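From: Cecilia Quansah
To: newcomers list
Subject: Re: Moving from a short let to a real lease in Nistden

Subbarao Reddy wrote:

> Hi all. My partner and I have been in Nistden since July on a
> short let that the relocation people at Kulkarni set up for us.
> It runs out soon and we'd like to stay in the same part of town
> if we can. We've seen two apartments. One is unfurnished and the
> agent says "no kitchen," which I took to be a mistake until I
> saw it. The other is furnished but 281 a month more. Did people
> here buy a kitchen? And how long did it take to get registered
> at the new address? My residence card still has the old one.
>
> Subbarao

Hi Subbarao,

"No kitchen" means what it says. When I moved into my place on the east side there was a water pipe, a drain and a capped gas line in that room, and nothing else. The last tenant had taken the cabinets, the sink and the light fixtures with him.

Ask the agent whether the person moving out wants to sell theirs. I didn't ask, and I paid 743 for a used one that came out of an apartment in Esberg, plus the van. It fit along one wall with a gap at the end where I now keep the ironing board. Nithin Gounder bought his from the outgoing tenant and only had to sign a one-page handover sheet. If you do it that way, get the oven and fridge listed on the sheet by name, and have the landlord sign it too. His didn't at first and there was some back and forth when Nithin left.

On the furnished place, I would do the math over how long you expect to stay. If you're sure of two years, the unfurnished one comes out well ahead even after beds and a washing machine. If Kulkarni might move you again next spring, I'd pay the extra and skip the hauling.

Registration was the easy part for me. You need the signed lease, both passports, and the landlord's confirmation form. The form is the thing people forget. The town hall will not take an email from the landlord in place of it. I got there when the doors opened at 8 and was out before nine. The new address went on a sticker on the back of the card, so you don't wait for a new card to be printed.

After that, tell the bank and the health insurer yourself. They are not told by the town hall. I missed a bill this way in my first winter and paid a late fee on it.

Indira Kartha asked me last month about language classes on that side of town. The evening group above the library in Tilta still has places, and it is a short bus ride from both of the streets you mentioned. The teacher speaks very little English in class. I found that hard for the first few weeks and then it helped a lot.
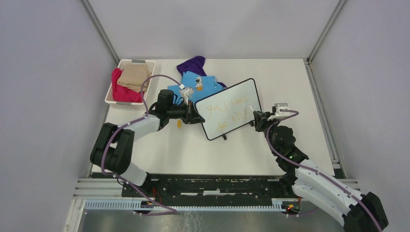 Can you register at the new address before the old lease has ended?

You register within two weeks of moving in, and the date that counts is the move-in date on the landlord's form, so an overlap between the two leases doesn't matter.

Virgil Vlad still has a drill and a long ladder that he lends out to people on this list. Write to him directly, and let him know which weekend you want them.

Cecilia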